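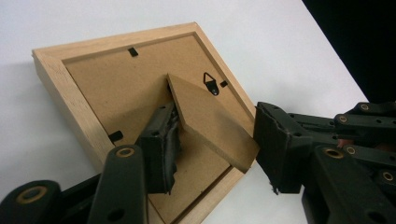
Rules for logging frame-stand episodes with a hand-held gripper?

skurn_tess
We're writing a one-page standard for collectors working on picture frames: frame face-down, turn clips closed, lift the easel stand on the back. Two things we can't agree on. Does a session need a pad check before every episode? And if the stand gets pinched by its free end, does that count the same as a grip near the hinge?

Kálmán Virág
We check pads every 8 episodes and write it on the sheet. Worn pads are fine to log as long as the wear is noted — don't swap them mid-batch. Grip position gets its own tag. Never pull past the hinge's stop, and discard any episode where the frame was steadied with the free hand.

dowelpin
just film 1,000 and sort it out after

m_orrin
Don't do that. We had 900 from Rivance with no grip tags and went through them by hand. Put the tag list on the bench before you start.

Comments

papercut: Do you log failed lifts?
Kálmán Virág: Yes, tagged as failed. Same folder.
lowbench: Our sheet has a box for clips open/closed. Worth adding.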